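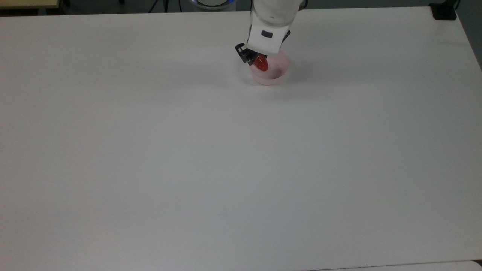 ## 7. When the gripper won't let go

I've set up the Avuvgate arm on four different benches now, and this is the fault I get asked about more than any other. The arm picks the strawberry up nicely, carries it over to the pink bowl, stops just above it and then... stays there. No error, no beep, fruit still in its fingers. The Vemelwood software will even tell you the place step is finished, which is maddening!

The first time it happened to me I did the obvious thing and reached in to pull the fruit out. Please don't. The release command was still waiting in the queue, and when it finally went through, the arm carried straight on to its next move with my hand in the way. I got away with a bruised knuckle.

> **CAUTION:** A still arm can be a waiting arm. Press the stop button before your hands go anywhere near the fingers, every single time, even if the screen says "Idle".

### 7.1 Getting the object out safely

1. Press the stop button and leave it pressed in.
2. Wait 12 seconds. The joints hold for a bit after a stop and then the brakes click on (you'll hear it).
3. Put your free hand under the wrist to steady it. Don't hold it by the gripper housing.
4. Turn the manual release anticlockwise until the fingers ease open. Small turns! Force it and you'll be ordering a new one.
5. Take the fruit out and move the bowl well away.

**Note:** if the fingers won't budge by hand, stop there and skip to section 9. You've got a mechanical jam and nothing below will help.

### 7.2 Finding out why

Nine times out of ten it's the grip force. Shiny, rounded things tempt you to turn it right up so they don't slip, and I'd done exactly that: mine was on 92. At that setting the fingers close so hard that the motor can't back off in the time it's given, so it gives up quietly.

1. Release the stop button and let the arm go home.
2. Open **Tools > Gripper > Force** and set it to 52.
3. Change **Release wait** to 2 seconds.
4. Save, then switch the controller off and on again. The old values hang about until you do.
5. Run one pick and place at slow speed, with a finger on the stop button.

If it still hangs, have a look at the place height. Set too low, the fingers can touch the rim of the bowl before they've opened, and the software treats that as an obstacle. Raise it a little at a time, though with a shallow bowl you don't need much.

**Note:** the Londlow finger pads are grippier than the standard ones, so you may want to go lower still on force. I haven't tried the Herrera pads with this arm, so I can't say what they need.

Write your final settings on the card in the controller lid. An update in October put mine back to the factory values and I had to work the whole lot out again from memory.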